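Textile reuse project, Skisness: progress report to the Bjarnason Fund
Nov 14, 2025
Prepared by Danica Kelmendi

The repair room at Skisness has been open since August. We moved in later than planned after the first landlord changed the terms of the lease, and the rent on the new room is slightly lower. The saving has gone on shelving and a second-hand overlocker.

We run 2 sessions a week, one in the daytime and one in the evening. The evening session fills up first. Caoimhe Moriarty teaches both at present, and Sihan Kang will take over the daytime one after the new year. Thirteen people have finished the beginners' course. Most asked for help with zips and hems, so we have dropped the darning class for now and will offer it again in spring if there is interest.

Collection of used cloth is behind target. We took in 400 kg against a higher figure in the original plan. The Dodholm drop-off point was closed for building work and people did not carry their bags on to Grekby. It has reopened, and Radka Angelovski has agreed longer hours with the shop there.

Sorting takes more time than we allowed for. Knitwear goes out quickly. Heavy cloth such as coats, blankets and curtains is slower, as seams have to be unpicked before the pieces can be cut again. We would like to move part of the publicity budget to paid sorting hours and ask for your approval. The total would not change.

Spending is otherwise in line with the plan. The electrical safety check on the machines has been paid for and the certificate is in the shared folder. Insurance is due for renewal, and Stojan Kovačević is getting quotes.

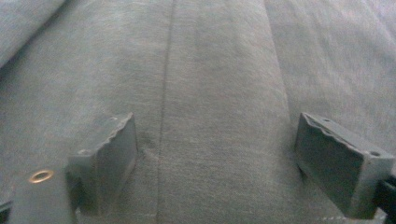

We also need a decision on storage. The lock-up at Grekby is offered to us until the end of the grant, but the owner wants a deposit before he will hold it. Please let us know if this can come out of the equipment line.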